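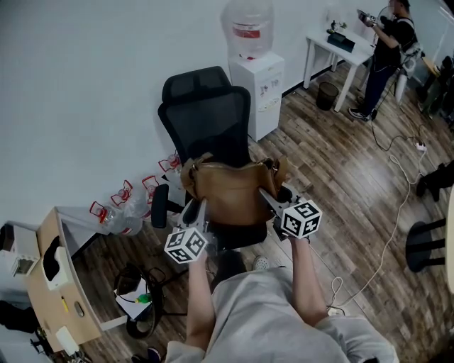 Sales and Resident Liaison Coordinator — Flosell Lakeside, Stage Two

Full time, permanent, based on site at Flosell
Reports to Ottilie Grabner, Development Manager
Applications close at the end of February

Stage One at Flosell Lakeside is finished, people are living in it, and we've started digging for Stage Two. That second stage adds 65 apartments and 32 townhouses on the northern side of the lake, plus a boat ramp, a small row of shops and the long-awaited swimming beach (yes, it's really happening, the sand is on order!). We need someone to look after the people who are buying these homes, from the first phone call through to the day they pick up their keys and for the first few months after that.

It's a new position. Up until now the work has been shared between Ottilie, the site office and whoever happened to be nearest the phone, and with 370 households on our interest list that can't go on. We'd love to hand it to one person who enjoys it and wants to make it their own.

Who we are

Riedl Residential is a small developer. We build homes near water, mostly on old quarry and farm land, and we stay on afterwards to manage the common areas. Before Flosell we completed Pirneo, a canal neighbourhood on the coast, and a good number of our buyers there have since bought a second place from us or sent us their brothers, sisters and neighbours. We're pretty proud of that. Our head office is in Flavton, a 60 minute drive from the site, and you'd be there once a fortnight for the planning meeting.

What you'll be doing

Your mornings will mostly be calls, emails and paperwork. Buyers want to know when their slab is being poured, whether they can still change the kitchen benchtop, what the body corporate fees cover, if the dog is allowed on the jetty. Some of these you'll be able to answer straight away and some you'll have to chase up with the builders, the council or our solicitor. We ask that every question gets a reply the same day, even if the reply is only to say that you're still finding out.

Afternoons are more varied. You'll take people through the display apartment and out onto the site (we'll supply boots and a hard hat), keep the big model of the lake in the sales office up to date, and sit in on the colour selection appointments. A couple of times a season we put on an open day with a sausage sizzle and boat rides, and you'll run those with help from the site team. Stage One residents are always invited and they come in numbers, mainly to tell the new buyers which side of the lake gets the better sunset.

You will also:

Prepare contract packs and check them before they go to the solicitor
Keep the buyer records tidy in our customer database
Write the monthly construction update, with progress on each building
Book and attend pre-settlement inspections
Log defects after handover and follow them until they're fixed
Look after the lake bookings calendar for kayaks and the picnic shelters
Pass on what buyers are telling you at the fortnightly meeting, including the grumbles

Selling is part of the job, but a modest part. Two licensed agents handle the negotiations and you won't be on commission or chasing targets. If a one-bedroom facing the car park isn't right for someone, we'd want you to tell them so.

What we're looking for

You'll need a couple of years in a job where you dealt with the public all day. Property would be handy, and so would hotels, a travel desk, a busy school office or a marina. You should write clearly, be comfortable with spreadsheets and be able to read a floor plan (or be keen to learn, we can teach that in an afternoon). A current driver's licence is a must. The site tracks are gravel and the bus stops at the main gate, a fair walk from the office.

Patience matters a lot to us. Buying off the plan is a strange thing to do with your savings, and some people ring with the same worry several times before it settles. Devendra Malhotra, our site manager, will tell you that half his best fixes on Stage One started as a buyer's complaint that somebody bothered to listen to. The wider bike racks came from one of those, and so did the outdoor shower by the jetty.

A second language would be very welcome. So would a boat licence, though only for open days!

Pay and conditions

The salary sits in the mid range for an administration and client services role, and we'll give you the exact figure in the first phone call so you don't waste your time. You'll have your own desk in the site office with a view across the water, a work phone and a laptop. Hours are 8.30 am to 5 pm. You'll work one weekend shift each month and take a weekday off in its place, plus the open days, which are paid as extra hours. Staff have free use of the kayaks and the gym in the Stage One clubhouse.

Parking is free. There's a decent coffee machine and a kitchen with a proper oven, and Devendra bakes when the rain stops work on site.

If you need different hours to fit around school pick-up or caring for someone, put that in your letter. We can be flexible at both ends of the day, provided the office is open for the middle of it.

How to apply

Send us a résumé and a letter of no more than one page. In the letter, please tell us about a time you had to give a customer bad news and how you went about it. We read every letter and we care more about it than the layout of your résumé.

We'll phone a short list of people in the first part of March. After that there's an interview on site, which includes a walk around the lake with Ottilie and Devendra, so wear flat shoes. The second meeting is a paid half day in the office where you can see how we work and decide if we suit you. We'd like the new person to start in April, before the first Stage Two contracts go out, but we'll wait for someone who has to give longer notice.

Questions before you apply can go to Ottilie Grabner through the contact form on our careers page. Mark your message "Flosell coordinator" and leave a number if you'd like a call back. She's usually on site until 4 pm and returns her calls after that.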